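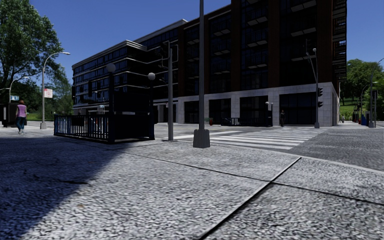 Page last changed: November

Simulation Gallery: Sidewalk Navigation Study

The Orkton group studies how small delivery robots find their way along city sidewalks and decide when it is safe to enter a crosswalk. Most of the training and all of the early testing take place in simulation. The image at the top of this page is a rendered view of one street corner in the Wirnis environment, which supplies the city blocks used in the study. It was selected for the gallery by Evelien Martens, who leads the work on perception. The notes that follow refer to this corner and to the method tested on it. Visitors who wish to reuse the image should read the terms at the foot of the page.

The corner and its crossing
Wide white stripes lead across the road toward a large building with a stone-clad ground floor. In the study, a crossing is treated as a short task with its own start and end points. The planner must bring the robot to the near curb, hold there, and plan the full crossing before any movement onto the road is allowed.

Shadow on pavement
The left side of the sidewalk lies in deep, bluish shadow, while the rest is lighter. An early version of the ground model often read the edge of a shadow like this one as a step down. The present version, Thevar, compares color with estimated depth before it marks any part of the ground as unsafe. Shadow edges are now one of the conditions reported separately in the results.

Joints, seams and cracks
Sidewalk slabs are rendered with a rough, speckled surface, dark joints and an irregular crack. These details were kept at the request of the planning team. A ground model trained on smooth, even surfaces performed well in its own test set and poorly on all others, and the group no longer trains on surfaces of that kind.

Poles close to the crossing
A tall grey pole on a tapered base stands on the sidewalk just short of the stripes, with a shorter signal pole to its left. The base is wider than the pole above it. For this reason the planner measures clearance at ground level, where contact with the body of the robot would take place, and does not rely on the width of the pole at a greater height.

Signals against a dark building
The signal housings on the shorter pole are hard to tell apart from the facade behind them. Across the road, two black signal heads are mounted one above the other on the far pole. Thevar is permitted to return "unknown" for any signal, and an unknown signal is handled as a signal to wait. This rule lengthens the average trip, and the group regards the added time as acceptable.

Stairway entrances
A subway-style stairway entrance stands to the left of the near poles, enclosed by a dark railing with vertical bars. A second entrance can be seen across the road. Railings are a known source of error, as depth estimates tend to pass between the bars and report open space. The planner therefore fills the whole enclosed area and marks it as closed to the robot.

Pedestrians
One pedestrian is on the near sidewalk at the far left, and another person stands across the road in front of the building. The planner keeps a larger margin around people than around fixed objects. The margin does not shrink when a person is standing still.

Results to date
The current test set contains 41 corners, each run under two lighting settings. Four of the corners include a stairway entrance within the planning area, and these remain the most difficult for the ground model. Kausar Bangash maintains the test set and reviews every run in which the robot stops and does not resume. Comparison with the earlier Joditz planner is in progress. The tables will be placed on the results page when the review is complete.

Use of the image
The image may be reproduced in teaching materials and in research papers, provided that the Orkton group is credited and that the caption states that the view is simulated. Requests for other uses, including use in advertising, should be sent in writing to the project office.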